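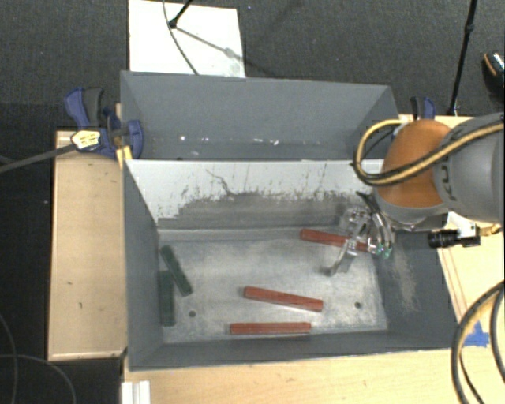
The first thing Marleny Mosquera does when she comes in is put a hand on the bin and push. If it moves, nothing else gets done until the clamps have been loosened, reset and tightened again.

"Everyone looks at the arm," she says. "The arm is fine. The arm is always fine. I look after a metal box."

Mosquera keeps the picking cell running at Wiltden, a small automation shop that builds sorting stations for parts warehouses. The cell is known in the building as Mersha, after a project that ended before she was hired. Its job is simple to state. The arm takes blocks out of one side of a two-compartment bin and puts them in the other, then moves them back, and the software team studies the grasps that fail.

The bin gives her the most work. It sits on wooden tabletops and is held with bar clamps, the ordinary kind with a blue jaw that any hardware store sells. Sheena Leckie, who wrote the grasping software, wanted it bolted down. Mosquera talked her out of it. When a finger comes down too hard on the rim, she would like the bin to give a little before the gripper does.

The metal shows what the work is like. The pale finish on the divider has worn to gray along its lower part, and the edge between the two is ragged. There are scratches above that and rubbed patches on the floor. Mosquera doesn't repaint. A fresh coat changes how the walls look to the camera, and Leckie then spends a morning on settings that were good the night before.

The camera is mounted under the arm on a white bracket, so it travels with the wrist. Every 7 days Mosquera checks the bracket screws, wipes the lens and runs a calibration that takes 35 minutes. If the result has drifted, she tightens the bracket and runs it again. She has done it 4 times in a row on a bad day.

Next come the fingers. She bends each joint by hand with the power off and feels for grit. The tips wear fastest, and she keeps spares in a drawer with the date of the last change written on the lid. The one on there now says 31 May 2022.

Cables are the other regular job. The bundle on this arm loops around the wrist, and it needs enough slack to let the joint turn without hanging low enough to catch on a block. Too tight and a connector works loose. Last October one did, and the gripper stopped closing at odd moments. Lachlan Ritchie, the shop's electrician, spent 2 days on the controller before Mosquera pulled the bundle back and found the plug half out.

"I'd have got there," Ritchie says. "Eventually."

Since then she moves the wrist slowly through its full range after any change and watches the cables the whole way. She also runs a thumb along the underside of the loop, where it rubs.

The blocks themselves get little attention. Red and green ones go in, and she leaves them however they fall. Leckie prefers them leaning on each other or up against a wall, where the fingers have less room to get in beside them.

Wiltden plans to build a second cell this year, with a plastic bin. Mosquera has asked for a heavier table first.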